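主题：Re: [Farnora-石材] 深色斑点花岗岩台面的接缝、45 度拼边和防护剂问题
发件人：Vilhjálmur Kárason
收件人：Farnora-石材 讨论列表

3/18/25，Hằng Mai 写道：

> 各位好。
>
> 手上有一套 L 形厨房台面，甲方指定用 Marikar，米底，棕色和深灰色颗粒，粗到中粒。长边一段净长 2000 毫米，短边转过去之后还有一段，中间有台下盆开孔，灶具开孔在长边靠墙的一侧。前沿要求做厚边，设计图上画的是 45 度拼边下挂。
>
> 目前有几个问题拿不定主意：
>
> 一、接缝放在哪里。设计图放在内转角的对角线上，我们车间的习惯是放在短边的直缝上，甲方说对角线“好看”。
>
> 二、缝宽。图上没有写。我们平时按 2 毫米以内控制，甲方找来的监理说应当做到看不见。
>
> 三、拼边的胶。以前一直用 Huvo 的双组分，调色以后固化颜色比湿的时候深，大家是怎么配的。
>
> 四、防护剂。Drisuris 那款渗透型的，说明书讲得很含糊，供货商说大板出厂已经处理过，不用再做。滴水试验下来，有的地方水珠立着，有的地方几分钟就发暗。
>
> 五、盆孔边缘磨到什么程度。我们是磨到 2000 目再上光，有人说没有必要。
>
> 六、柜体那边还没有装，木工说六月才进场。能不能先按图纸下料，等柜体装好直接上。
>
> 谢谢。
>
> Hằng Mai

Hằng Mai，你好。

顺序我调一下，先答第六条，其他几条都受它影响。

> 能不能先按图纸下料，等柜体装好直接上。

不建议。图纸上的墙是直的，内转角是直角，现场很少这样。抹灰层在转角处普遍偏厚，墙面往往向外鼓，L 形台面最怕的就是这个：长边靠上墙了，短边末端离墙的距离就会随臂长放大。石材又不能像木板那样在现场刨掉一条，要修只能在背边切，切完背边的直线度和挡水条的贴合都要重新看。

正常的次序是柜体装完、调平、互相锁紧、固定到墙，之后再量板。量板之前柜体不应再动。木工如果在量板之后又拆过一只柜子，哪怕只是为了改水管，也应当重新复核。很多缝对不上的案子，最后查下来都是这一步出的问题，车间的切割反而没有偏差。

量板时要记的东西，我们车间的表格上有这些项目，抄给你参考：

柜体顶面在长向和横向的水平情况，标出高点和低点的位置；
转角处墙面的实际夹角；
后墙的直线度，鼓出和凹进各在什么位置；
盆柜内净宽，盆的实物型号，龙头孔中心到后墙的距离；
灶具的实物型号和开孔模板，不接受“到时候再给”；
洗碗机等嵌入设备上方有没有支撑；
进场路线，包括门宽、楼梯转弯和电梯内净尺寸；
墙上插座底边的高度，挡水条会不会顶到；
窗台和台面有没有交接，交接处谁压谁。

进场路线这一条常被忽略。2000 毫米的一段带盆孔的板，立着抬进电梯没有问题，平着就进不去；楼梯转弯处必须倾斜的时候，盆孔前后那两条窄带受力最不利。我见过在车间里检查完全合格的板，在楼梯间断掉，断口从盆孔内角起。盆孔四个内角留圆角，不要锯成尖角再用手磨出一个弧，锯片过切的那一道口子就是裂纹的起点，表面磨掉了，底面往往还在。

如果工期一定要压，可以先做的是选板、排版、切大料留余量，以及样块。背边、端头、盆孔、灶孔都留到量板之后。这样等待的时间并没有白费，真正占工时的拼边可以先做试件。

> 一、接缝放在哪里。设计图放在内转角的对角线上，我们车间的习惯是放在短边的直缝上

我赞成你们车间的习惯。

对角缝的问题有几个。缝的长度比直缝长，等于把最难处理的部位加长。两块板的尖角都在内转角处汇合，那里既是受力集中的位置，又是前沿拼边要转角的位置，工序全部挤在一起。安装时，两块板都要沿斜向推合，只要其中一块的背边有一点顶墙，缝就会一头紧一头松。另外，有方向性纹理的板做对角缝，两侧纹理会对称相遇，有人喜欢这个效果；Marikar 是颗粒状的花纹，没有明显走向，对角缝在视觉上得不到这个好处，工艺上的代价却一点不少。

直缝放在短边，具体放在哪儿，要看下面的柜体。缝下面应当有连续支撑，最好压在两只柜子的侧板交界处。不要压在洗碗机上方，那里既缺支撑又有蒸汽。也不要贴着内转角的顶点放缝，留出一小段，让内转角落在整板上，并把这个内角做成圆角。整板内角如果是锐角，日后热胀和柜体沉降都会在那里找出路。

接缝穿过盆孔中心的做法，有的地方很常见，理由是缝被盆孔打断，看得见的部分只剩前后两小截。我的看法比较保守。前面那一截窄，受力却大，人会靠在上面，锅会磕在上面，龙头漏的水又在后面那一截积着。除非大板尺寸不够，否则避开。

你们的长边不算长，市面上的大板都能出整块，所以没有必要在长边上设缝。灶孔和盆孔如果都在长边，要检查它们之间剩下的实体宽度，太窄就要和甲方谈移位。灶孔边缘受热，盆孔边缘受冷水，夹在中间的那一段温差变化最频繁。花岗岩的热膨胀虽然不大，石英在颗粒之间的胀缩却和长石不同，粗粒的板对这种反复更敏感一些。

> 二、缝宽。监理说应当做到看不见。

“看不见”不能作为验收指标。可以写进合同的是缝宽、两侧高差、填缝胶的连续性，以及观察距离和光照条件。2 毫米以内作为上限，我认为合理，实际操作可以更窄，但要在合同里留余量，因为缝宽还取决于柜体平不平。

高差比缝宽更重要。缝宽稍大，颜色调得合适，站着看注意不到；高差哪怕很小，侧光一打就是一条亮线，手摸过去也有感觉。检查高差用直尺跨缝放，从灯光对面看尺底漏光。不要只在一处看，前、中、后都要看。两块板如果出自厚度不同的大板，底面要先垫平，以顶面为基准，垫片用不会受潮膨胀的材料，木片和折叠的纸板都不要用。

有些车间装完之后会在现场把缝顶磨一遍，消掉高差。对抛光面的深色石材，我劝你们不要轻易这样做。现场手持磨机很难恢复到出厂那种光泽，磨过的一条带子从正面看还行，斜着看发雾，而且面积比原来的缝大得多。原本一条线的问题变成一片的问题。真要磨，先在边角料上跑完整套磨片，确认在你们手里能恢复到什么程度，再决定。

缝的断面，切口要直，顶边不要倒角。有人习惯性地在缝口打一道小倒角防崩边，这道倒角在填胶之后会把缝的视觉宽度放大。崩边应当靠锯片和走刀速度来控制，锯片钝了就换。粗粒石材在大颗长石处容易沿解理面崩掉一小块，切完逐段检查，崩口超出缝宽的，这一刀重新走。留余量就是为了这个。

合缝时用真空吸盘拉紧器，胶从缝底往上满，顶面微微溢出，初凝后用刀片平着刮掉。溢胶要刮，不要用溶剂去擦，溶剂会把没有完全固化的胶带进缝两侧的孔隙里，干了以后是两道暗影。缝两侧事先贴纸胶带可以减少这种麻烦，胶带要在胶完全硬化前撕。

补充一个容易引起争执的地方。粗粒花纹的板，接缝两侧不可能颗粒对颗粒。甲方看样块的时候没有缝，装完之后看到有的大颗粒被一刀切断，会认为拼错了。签样的时候最好拿一块带缝的样块给他签，缝宽、胶色、高差都在上面。以后有不同意见，就拿那块样块来比。

> 三、拼边的胶。以前一直用 Huvo 的双组分，调色以后固化颜色比湿的时候深

颜色变化要看你们用的是哪一类树脂。不饱和聚酯类固化快、好刮、便宜，颜色随固化剂用量漂移，阳光下会发黄，遇潮湿的石材粘结力下降。环氧类慢，粘结强，收缩小，浅色的环氧同样会变黄。结构性的拼边我用环氧，表面小坑的填补可以用聚酯。Huvo 的产品线我没有全部用过，请以你们手上那一桶的技术资料为准，不要按列表里别人说的比例配。

调色的做法如下。先取同一批大板的边角料，磨出一个与成品相同的抛光面。把边角料弄湿，记下湿色；擦干，记下干色。胶固化以后的观感接近抛光面的颜色，调的时候以它为准。取几小份胶，色浆逐份增加，涂在边角料的切口上，完全固化后刮平、抛光，再编号比较。没有固化的胶看颜色没有意义。

对多色颗粒的石材，胶色选哪一种是老问题。选米色，缝在深灰颗粒中间显成一条浅线；选深灰，在米色底上显成一条黑线。我的经验是选面积占比最大的底色，再压暗一点。偏暗的缝会被读成石材本身的深色矿物，偏亮的缝没有对应物，眼睛容易跟着它走。缝比较宽的地方，可以分段换色，沿缝遇到深颗粒就点一点深胶，遇到浅颗粒点浅胶，等硬化后一起刮平。这个活费时间，只值得在台面正中、人站着就能看到的那一段做。

关于 45 度拼边本身，再说几句。

斜口要从同一块大板、紧挨着台面前沿的位置取条，下挂条与台面上下对应，颗粒才接得过去。排版的时候就要把这一条画进去，锯路损失也算在内。很多人把下挂条放到余料里去凑，花纹断在棱线上，再好的胶色也救不回来。

斜口的角度，理论上两边都是 45 度。实际切的时候，内侧略微多让一点，使外棱先接触，胶的厚度向里增加，外面看到的胶线就最细。让得太多，棱线背后空，受磕碰就崩，所以让出的空间必须用胶填满，不能只在棱线上抹一道。背后加石条或者用胶做一道内角加强，尤其是长跨度的部位。

外棱不要留成刀口。拼好以后打一道小圆角，手感安全，也减少崩口。设计师如果坚持要锐棱，请书面告知后果。台面前沿是整个厨房里被撞得最多的地方，皮带扣、锅底、椅背都会碰到它。

转角处的拼边，外转角是三个面汇合，下挂条之间也要斜拼，那个尖端最脆弱。可以先把两根下挂条拼成一体再装到台面上，也可以逐根装。我倾向于先装台面，再逐根配下挂条，误差可以在最后一根上消化。内转角处的下挂条反过来，先定内角，再往两端走。

下挂高度要跟柜门核对。下挂太深会压住抽屉面板的上沿，洗碗机门打开时也会刮到。这种事等装完才发现，处理起来很难看，要么切石头，要么换门板。

> 四、防护剂。供货商说大板出厂已经处理过，不用再做。滴水试验下来，有的地方水珠立着，有的地方几分钟就发暗。

你的试验已经说明了情况。供货商所谓“处理过”，多半指的是大板背面的网格布和树脂，以及正面的渗胶。正面渗胶填的是微裂隙和颗粒边界的开口，抛光之后树脂只留在缝隙里，它能减少一部分吸水，但并不均匀，也不等同于防护剂。水珠立着的地方，可能是树脂或者致密的石英颗粒；几分钟发暗的地方，一般是长石风化比较重的部位，或者云母集中的部位。

还有一点，做过正面渗胶的大板，切割后露出来的边没有树脂。边磨到同样的目数，颜色也会比面上浅，或者偏灰。甲方会问为什么边和面不一样。处理办法是用加深型的产品只擦边，少量多次，每一次擦完等它干透再看，宁可浅一点，深了很难退回来。加深型产品不要沾到面上，沾到就马上擦掉。

滴水试验做得规范一些，结果才有用：

板面先清洁，去掉车间的切削浆和手印，放到完全干燥。刚从水锯上下来的板看着干了，里面还是潮的，这时候试什么都不准，打防护剂更不行，渗透型的进不去，留在表面就是一层花。

选点要包括面、边、盆孔内缘。面上选浅色颗粒集中处和深色颗粒集中处。

水滴之外，再用食用油试一遍。水的暗斑干了会退，油的不一定，所以油只在边角料上试，不要在成品上试。

记录变暗需要的时间，以及擦掉以后恢复需要的时间。

打防护剂以后，在同样的点重复一次。

Drisuris 渗透型我在中粒的板上用过，在 Marikar 上没有用过，下面这些只能算一般性的意见。薄涂，保持表面湿润到说明书规定的时间，然后把多余的彻底擦净。出问题的案子，大多数都是没有擦净。残留物固化以后呈条纹状，侧光下像抹布印，用水擦不掉，要用同一产品或者配套溶剂重新润开，再趁湿擦掉。分区做，每一区的大小以一个人来得及擦完为准。长边不要一次涂满。

需不需要做第二遍，看第一遍之后的试验结果，不看广告。已经不吸的地方再涂，等于往表面上堆残留。

防护剂能做到的是延缓渗入，给使用者留出擦拭的时间。它不防划，不防烫，也不防酸。花岗岩里的长石和石英对厨房里的酸不太敏感，但商业上叫“花岗岩”的板里混着别的东西，有的含碳酸盐，柠檬汁滴上去会失光。在边角料上滴一滴白醋，放一会儿擦掉看光泽，这个试验花不了什么时间，每个批次都应当做。黑色板里还有一类是染过色的，用白布蘸丙酮擦，布上有颜色就退货。Marikar 是杂色板，染色的可能性小，背面树脂带色的情况倒要留意。

接缝和防护剂的先后次序也有讲究。先拼后涂，胶粘得牢；先涂后拼，胶线附近不容易渗出暗影，但是粘结面绝对不能沾到防护剂。我的做法是拼边和接缝都在涂之前完成，缝口两侧贴胶带保护。有的同行反过来，先涂顶面，留出粘结面，效果也不错。两种都可以，车间里统一一种就行，怕的是两个班组各做各的。

盆孔内缘请务必涂到，包括底面靠盆的那一圈。台下盆的密封胶与石材接触，有的硅酮胶会析出油性成分，渗进石材形成一圈暗边，从顶面就看得到，而且往外慢慢扩。要用标明适合天然石材的中性胶。酸性固化的胶不要进车间，免得拿错。

> 五、盆孔边缘磨到什么程度。我们是磨到 2000 目再上光，有人说没有必要。

看边缘露不露。台下盆如果盆口缩进去，石材边缘露出一圈，这一圈和台面应当光泽一致，你们磨到 2000 目是对的，后面抛光粉只负责最后一点光泽，前面的目数没走到位，抛光粉补不出来。台上盆压住孔边的，磨平去锐就够了，但仍然要封涂。

目数只是名义。不同厂家的磨片标同一个数，出来的结果可以差得很远，湿磨和干磨也不同。换磨片的品牌以后，整套都换，不要混用。判断的办法是每走完一级，擦干，用斜光看上一级的划痕有没有全部消掉，没有消掉就不要往下走。粗粒石材特别要注意早期几级，大颗粒之间硬度不同，早期磨得太急，软的颗粒凹下去，后面怎么抛都有橘皮感。

孔边的形状，内侧立面要直，不要上宽下窄。上棱打小圆，下棱也要去锐，清洁的人手会伸到下面去。

灶孔边缘不露出来，不必抛光，但是不能有锯口过切，四角同样留圆。灶具法兰和石材之间的密封条照厂家的要求来，不要再加硅酮胶打死，否则以后换灶具的时候会连石材一起撬坏。灶孔四周要留散热间隙，下面的横梁不能碰到灶具底壳。

支撑的部分你没有问，顺便提一下。盆柜前后两条窄带，底面开槽嵌筋的做法有争议。钢筋如果不是不锈的，受潮生锈膨胀，几年以后把石材从底下顶裂，裂缝沿着槽走，非常直，一看就知道是怎么回事。要嵌就用不锈钢或者玻璃纤维的，槽里环氧要满。我个人更愿意在柜体里加一道横梁，石材底面保持完整。

台面底下不要铺整张的板材当垫层，除非厚度不够必须加。铺了整张板，盆边一漏水，水在板和石材之间出不来，石材从底面往上返潮，顶面一大片发暗，干了又好，湿了又来，很难查。用条状支撑，底面能透气。

台面与柜体之间用点状的硅酮胶固定就够了，石材的自重已经很大，点胶只是防止滑动。满胶粘死，以后检修只能砸。靠墙的一边留伸缩的空隙，用挡水条或者弹性胶盖住，不要用填缝水泥塞实。

接下来是选板和排版，和第一、第二条有关。

Marikar 这类斑点板，看小样和看大面是两回事。小样上米色占多数，大面上深色颗粒会聚成团，整体比小样暗；反过来的情况也有。建议甲方到料场看整板，湿着看一遍，干着看一遍，在室内灯光下再看一遍。看完在板的侧边签名，标明正反和上下，照片归档时写清楚板号。效果图里的颗粒大小经常不准，贴图比例一改，同一种石头看起来可以从细粒变成粗粒，所以尺寸要以实板为准。

斑点花岗岩台面，渲染图两幅：

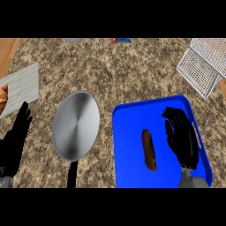
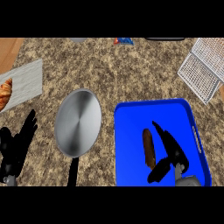
排版的时候，两块板尽量取自同一荒料的相邻板，同一荒料隔得远的板，颜色也会渐变。L 形的两段如果必须从不同的板上取，把色差比较大的那一头放到短边的尽头，不要放在缝上。缝两侧各取相近密度的颗粒团，这一步用纸模板在大板上挪一挪就能比较出来，比在电脑上排更可靠，数码排版的前提是大板照片的颜色和畸变都校正过，不少车间的照片做不到。

挑板还要看这些：背面网格布有没有起鼓，正面有没有贯通的裂隙。贯通裂隙和天然纹理的区别，可以用水擦过以后看，水干得慢的那一道线，两面对得上的就是贯通。两面对不上、只在表面的，多半是愈合过的矿物脉，可以用，但要避开盆孔和窄带。铁质的小黄点，湿了以后会不会扩散，要在边角料上泡一泡再看，浅色底的石材上这种锈斑最让人头疼，装完半年才出来，甲方会认为是清洁剂弄的。

厚度公差也要量。同一批大板的厚度可以差得不少，拼边以后从外面看不到厚度，但是接缝处和灶孔下方会受影响。每块板四角和中间都量，写在板上。

交接的时候给甲方的使用说明，我们写得很短：日常用中性清洁剂和软布；油和酒及时擦；热锅放隔热垫；不要站上台面换灯泡；防护剂的效果用滴水来判断，吸水变快了再补涂。不写固定的补涂年限，用得多的厨房和用得少的厨房没有办法写同一个数。不要推荐含氯或强碱的产品，长期用下来，树脂填过的裂隙会先发白。

你如果方便，请把下面几项发到列表上，后面几条还可以再细谈：

量板之后的实际夹角；
盆和灶之间剩余实体的宽度；
大板是否做过正面渗胶，由谁做的；
边角料上水、油、白醋的试验记录；
Huvo 那一桶的类别，聚酯还是环氧，以及批次；
Drisuris 试涂之后，干透时的颜色有没有变化。

其中第三项请让供货商书面回复，口头的“处理过”没有用处。

另外，列表上以前讨论过一次拼边夹具的做法，标题里有“斜口夹具”几个字，存档里可以查到。那套夹具的缺点是只适合直边，碰到内转角要拆下来重新调，其余都还好用。木工六月进场的话，你们有足够的时间先做一根试件，长度不用很长，带一个内角和一个外角，胶色、棱线和边面色差都放在上面，让甲方和监理一起签。

Vilhjálmur Kárason

--
Farnora-石材 讨论列表
回复时请只保留需要引用的部分，附件请先压缩。
退订请向列表地址发送标题为“退订”的空白邮件。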